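Corura > Notebooks > Teleop > Kitchen counter sim
Home Entries Runs People Search

Counter demos, remote control into the simulated Franka
30 Mar 2019

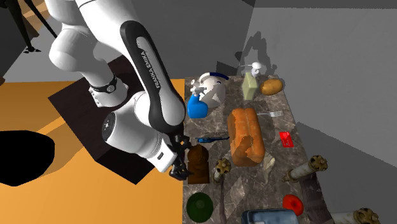
Carried on with the Fotusmont set this morning. Target is 2,000 accepted demonstrations and the log stood at 1,412 when I sat down. Added 80 before lunch, which is slower than I'd like.

Most of the lost time was on the loaf. Coming straight down on it works if the wrist is turned before the descent. If I turn late, the fingers clip the crust and the loaf swings round into whatever is next to it. Dehua Meng does the turn up high, over the table, and loses fewer. I'm copying that from now on.

Fork and screwdriver are both still awkward. They lie so flat that the fingertips touch the marble before they close, and the arm shudders. Dropped the contact stiffness a bit and it settled - need to check this hasn't made the apple slide.

The valve pipes are better gripped on the pipe than on the brass end. Tried the brass end several times and the grip rolled off.

Vatine controller drifts left after a long session. Re-zeroing between batches fixes it, so do that and write it in the log.

Yin asked if failed attempts should be kept. I say yes, in a separate folder, with the reason typed in by hand. The November set had 1,008 runs with no reasons given and we could hardly use the failures at all.

To do:
- slow the descent near the counter
- replay this morning's batch at half speed
- ask Dehua about the bowl, rim or side

2 comments 0 shares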